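The Table With Nothing on It for Long

Small things collect on a table. Keys, a bottle, the puzzle cube that has been in the house since someone got it in a stocking. At our place in Westdale the table is pale wood with a long straight grain, it seats four, and for most of last winter it could not be used for eating without first moving everything to the counter. After supper everything moved back.

I started keeping a plate on it in September. A plain round one, off-white, with a low rim, left over from a set that had lost most of its members. The rule was that anything small and loose went on the plate. If the plate was full, something had to go to its proper home before anything else could be added. 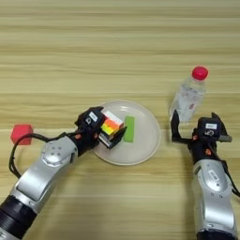

A plate works better than a bowl for this. I tried a bowl first, a deep one from a shop in Dresbridge, and within a week it held batteries, a tape measure, two dead pens and a layer at the bottom I didn't want to look at. A bowl hides what is in it. On a plate, a puzzle cube and one green block are enough to make you notice that the space is going. The low rim keeps things from rolling off, and when you need the whole table you can pick the plate up with one hand and carry it to the sideboard.

Size matters more than looks. A dinner plate is right for a household of two or three. A serving platter invites mail, and mail is a separate problem that needs a separate place. A saucer fills up with coins and then gets ignored.

Bottles are the other thing that drifts. We have a clear plastic one with a red cap that gets filled in the morning and is left wherever the last person sat down. It doesn't belong on the plate, where it takes up half the room and falls over when the plate is lifted. It stands next to it. When the plate goes to the sideboard, the bottle goes to the kitchen.

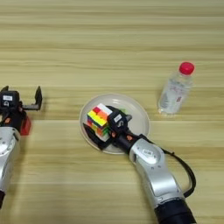
The puzzle cube has turned out to be the one item that never leaves. It has been scrambled for as long as I can remember. People pick it up while they wait for the kettle, turn it a few times and put it back no closer to finished. I moved it to a drawer once, and it was out again before dinner. A few things do live on the table, and it saves effort to admit which ones they are.

The rest is a matter of sorting, and sorting goes faster if you do it in a fixed order. I empty the plate onto the bare wood, line everything up across the middle of the table, and deal with it from left to right. With everything in a pile I pick out the easy things and leave the hard ones. In a line I have to take the next one, whatever it is. The whole job takes 15 minutes when I have let it go, and 3 when I haven't.

Blocks get their own line. We have a mixed lot of them, bought secondhand from a store called Cirillo that sells toys by the bag. Ours came with 61 pieces according to the tag. When I counted them at home there were 56, and I have made my peace with that. They live in a box under the bench, and strays go on the plate until someone walks past the box.
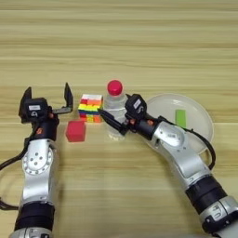

AT THE TABLE: WHAT TO KEEP OUT

Keep out what gets used every day and can be seen in one look. For us that means the plate, the cube and a bottle. A block or two is fine if someone is still building.

Put away anything still in its wrapping. A thing in clear plastic can sit on a table for a month because it doesn't seem to be yours yet. Unwrap it, find a place for it or send it back.

Wipe the wood once a day with a damp cloth, along the grain, and dry it after. I use a soap called Flilloneo, but plain dish soap in warm water did the same job for years. Lift the plate when you wipe. Crumbs get under the rim and will scratch the finish if they are pushed around.

Leave part of the table bare. Ours is the far side, by the window, and nothing is allowed to be set down there before supper. It is the first place a visitor puts a bag, and I let that go.
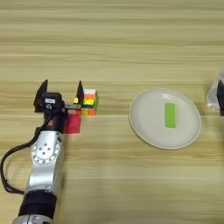 E. M. Westbrook

The author writes on household matters and is currently working through the hall closet, which has shelves on both sides and one good hook.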